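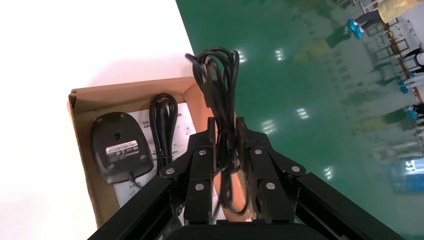
My mother kept every cord that ever came into the house, and I used to tease her for it. They lived in the deep drawer under the phone, and when I was a kid you could reach in for a flashlight and come up with a charger, two lamp cords and a rubber band that had melted onto all three. I have a drawer like that myself now, of course, and I've come around to thinking she was right.

What I want to argue for is the keeping of ordinary things, the kind that cost little and do one job. We hear so much advice about clearing out. My friend Liv Brekke took a whole weekend in August to empty her apartment (she was so proud, and it did look lovely!), and by Tuesday she was on the phone asking if I had a cord for her old radio. I did. It took me a while to get it loose from its neighbors, but I did.

Now, I know the case against. Closets fill up, children inherit the mess, and there is a point where a drawer becomes a garage. My neighbor Emil Prantl paid 53 dollars a month to store things he couldn't name, and I told him over the fence that I thought it was foolish. I still do. A house ought to have room in it for people to sit down.

But a drawer is a small thing to ask. The trouble with the throw-it-out crowd, as I see it, is that they count only the space and never the errand. You get rid of the spare cord, and then one evening you're driving across town to buy the same cord, wrapped in more plastic than it needs, from a young man who would really like to sell you a new radio along with it. I've made that drive more than once, and I always come home a little cross.

There's also some comfort in it – I won't pretend there isn't. When my mother moved to the smaller place in Winen, she let go of the good dishes without a word and brought the drawer with her, contents and all. We carried it out to the car just as it was, with a towel over the top.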